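Notebook, November 11, 2020

Hokovdale turnout model, still chewing on it! I reran the Wokari precinct files this morning (the third ward finally has matching voter IDs) and the registration gap shrank to 2 points, way less than I'd been telling everyone. Mail ballots are where it gets weird. Almost 2000 of them carry the old ward code, so I've parked those in their own sheet for now.
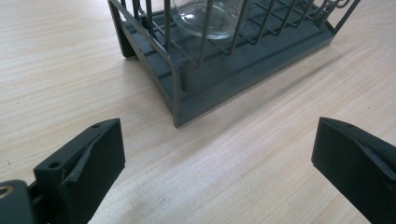

Hajdu phone poll

Got through 60 callbacks. People mostly wanted to talk about the Akaline bond measure, and I let them. Need to reword question four before January, it leans. Also, whoever has the county map, please put it back in the drawer.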